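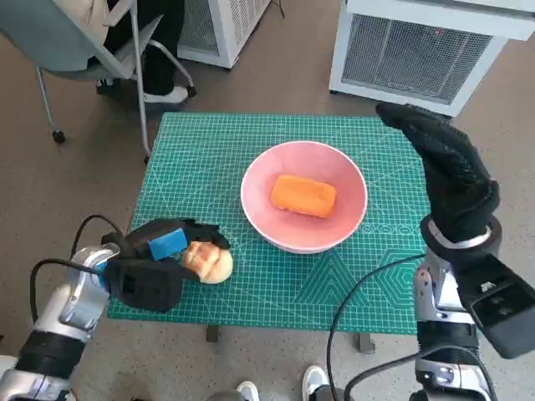

Poste 2, tapis de découpe vert, bol rose. Petit pain tenu par la main gauche, main droite libre.

Imprimer cette page | Envoyer par e-mail

Ticket : décalage entre les gants de commande et la main gauche pendant les démonstrations
Projet : Edier (rangement d'aliments factices dans un récipient)
Site : Grodport, poste 2
Ouvert par : Brayan Rivadeneyra
Composants : passerelle Nazari, pilote de main gauche, enregistreur
Priorité : haute
État : résolu, sous surveillance

Symptôme

En téléopération, la main gauche se ferme avec un retard perceptible par rapport au gant. L'opérateur compense en anticipant la fermeture, et la démonstration enregistrée contient alors une consigne en avance sur l'image. Les épisodes sont inutilisables pour l'apprentissage par imitation. La main droite n'est pas touchée. Les deux bras suivent correctement, seuls les doigts de gauche sont en cause.

Le défaut n'apparaît pas au démarrage. Première apparition relevée à l'épisode 57 de la session, puis présence continue jusqu'au redémarrage de la passerelle.

Mesures

Écart consigne/position, index gauche, en fin de session : 400 ms.
Même mesure à droite : dans la tolérance du cahier d'essai.
Charge processeur de la passerelle : normale.
Horloges des caméras et de l'enregistreur : synchronisées, pas de dérive.
Température des moteurs de doigts : sous le seuil d'alerte.

Vérifications sans effet

1. Recalibrage du gant gauche (main à plat, poing, pince). Retard inchangé.
2. Échange des gants. Le défaut reste sur la main gauche, le gant est donc hors de cause.
3. Remplacement du câble de données entre le poignet et la passerelle. Sans effet. Ancien câble remis en place.
4. Baisse de la fréquence d'enregistrement vidéo. Sans effet, réglage d'origine rétabli.
5. Retour à la version précédente du pilote de main. Le retard apparaît plus tôt. Version courante réinstallée.

Essai à vide

Bras en position d'attente, mains ouvertes au-dessus du tapis, aucune prise. Ouverture et fermeture commandées au gant, sans déplacement des poignets. Le retard se reproduit, ce qui écarte le contact avec l'objet et la limitation de couple. Pendant cet essai, la file de messages de la main gauche se remplit de façon régulière et ne se vide pas.

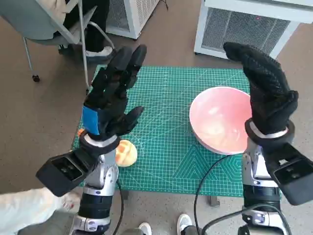 À droite, la même file reste vide entre deux cycles. La comparaison des deux fichiers de configuration donne la différence suivante :

main_droite : politique_file = dernier_message
main_gauche : politique_file = conserver_tout, profondeur = 400

La passerelle rejoue donc à gauche toutes les consignes reçues, y compris les périmées. Le réglage vient d'un essai de relecture fait en mai et n'a pas été retiré du profil de Grodport. Le profil de Brelorard est sain.

Correction

- politique_file = dernier_message sur les deux mains.
- Profondeur de file ramenée à la valeur par défaut.
- Redémarrage complet de la passerelle (le rechargement à chaud ne vide pas la file existante).
- Ajout d'un contrôle au lancement : l'enregistreur refuse de démarrer si les deux profils de main diffèrent.

Validation

Session complète refaite avec la tâche habituelle : saisie du petit pain, transport, dépose dans le bol, retour en attente. Pas de retard mesurable à gauche en fin de session. L'opérateur ne signale plus de besoin d'anticiper.

Données déjà enregistrées

Les épisodes antérieurs au 57 sont conservés. Les suivants sont marqués « consigne décalée » et exclus du jeu d'entraînement. Un recalage a posteriori a été demandé par Brelorard. Refusé pour l'instant : le retard croît au cours de la session, et l'anticipation de l'opérateur varie d'une saisie à l'autre. Un décalage constant ne corrigerait ni l'un ni l'autre.

Reste ouvert

- La passerelle n'émet aucune alerte quand une file se remplit. Demande transmise à l'équipe Nazari.
- Le poste 1 utilise un profil dérivé du même fichier. À relire avant la prochaine campagne.
- Procédure opérateur à compléter : en cas de retard ressenti, arrêter l'épisode et le rejeter. Ne pas compenser au gant.

B. Rivadeneyra

Dernière mise à jour : 2020-10-10

Contact | © Edier, tous droits réservés | Haut de page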